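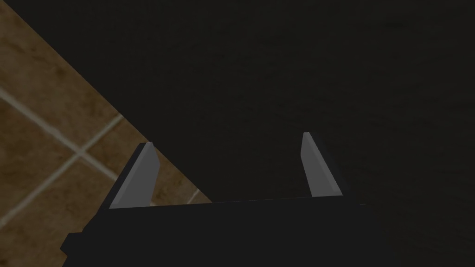

News > Automation > Safety

Mayrhofer halts gripper cell trials at Tukside after simulated fault shows up on the floor

Jan 22, 2018 | By the Odine Automation Desk

18 shares | 2 comments

Mayrhofer has suspended trials of a robotic handling cell at its Tukside plant after an arm drove its gripper into the worktable during an unloaded test move. The same fault had been recorded in simulation before the cell was switched on but was filed as a display error and left open.

There were no injuries. The cell was fenced and the gate was locked at the time of the contact. Damage was limited to a bent finger on the two-finger gripper, a cracked mounting plate and a shallow gouge in the table surface, according to an incident note the company circulated to its suppliers on Friday.

The cell was built to pick small molded parts from a table and place them in trays. Its motion software, Plesirum, lets engineers run a program against a rendered model of the arm, the table and the surrounding floor, then send the same program to the real controller. The Tukside team had been using the model to tune the approach height, meaning the distance at which the open gripper stops above the table before the final slow descent.

The incident note traces the fault to a mismatch in the table height. The simulation stored the height in two places. One value was used to draw the table on screen and the other was used by the collision checker. When the physical table was raised by 33 millimeters in a refit, the drawn value was updated and the collision value was left as it was. The checker therefore went on treating the space just above the old table surface as free air.

In the model, this showed up as a gripper that could sink its fingertips into the tabletop without raising an alarm. An engineer logged the behavior and attached a short replay. The report was given the lowest priority on the grounds that the picture was wrong and the numbers were right. In fact the picture matched the real table and the numbers did not.

The color of the table made the problem harder to notice. Both the table and the gripper body are rendered in near-black, and the note says that from most viewing angles it was difficult to judge how much clearance was left between them. The replay had to be paused and rotated to a side view before the overlap was clear.

A batch of 1,000 simulated approach moves was run before the transfer to the real cell. All of them passed. The note points out that the pass mark was set by the same collision checker that held the old height, so the batch could not have caught the error however many moves it contained.

On the real cell, the arm was running at reduced speed with the gripper open and no part in place. The left finger met the table first. The controller's force limit tripped and the drives cut out, but the arm had already traveled far enough to bend the finger and load the mounting plate past its rating. The arm stayed pressed against the table until the brakes were released by hand.

That last point has drawn its own finding. The recovery procedure posted at the cell told the operator to clear the fault and jog the arm upward from the pendant. With the force limit still tripped, the pendant refused every move. The operator followed the steps twice, then called maintenance, who locked out the supply and used the manual brake release. The procedure did not mention the brake release at all. Mayrhofer has since withdrawn it and says a replacement is being written.

The company has listed these changes to be made before trials resume:

The table height will be stored once in Plesirum and read from there by both the renderer and the collision checker.

Any change to cell hardware will require a touch-off, in which the gripper is lowered by hand to the table at three points and the readings are compared with the model.

Reports of parts passing through each other in simulation can no longer be closed or downgraded without a measurement on the real cell.

The rendered table will be given a lighter color than the gripper.

The force limit on the first descent after a program transfer will be lowered.

Odine, which supplied the fencing and the safety controller, said its equipment performed as specified and that the event log has been handed over in full. The log shows the gate circuit closed throughout and the drive cutout arriving within its rated time. Odine added that a force limit is meant to reduce the effect of a collision and should not be used as the means of preventing one - a point that also appears in the cell's own risk assessment.

The mounting plate has been replaced and the bent finger kept for inspection. Both fingers will be changed as a pair, and the gripper will have its zero position reset before it goes back on the arm. The gouge in the table lies outside the pick area and will be filled.

Mayrhofer has also asked its other sites using Plesirum to check whether their models carry a second height value. Two cells have been checked so far, one of them with the same mismatch on a smaller scale. That cell had not yet been run. Trials at Tukside are expected to restart in February, beginning with touch-off checks and single-step moves.

2 comments | Share this story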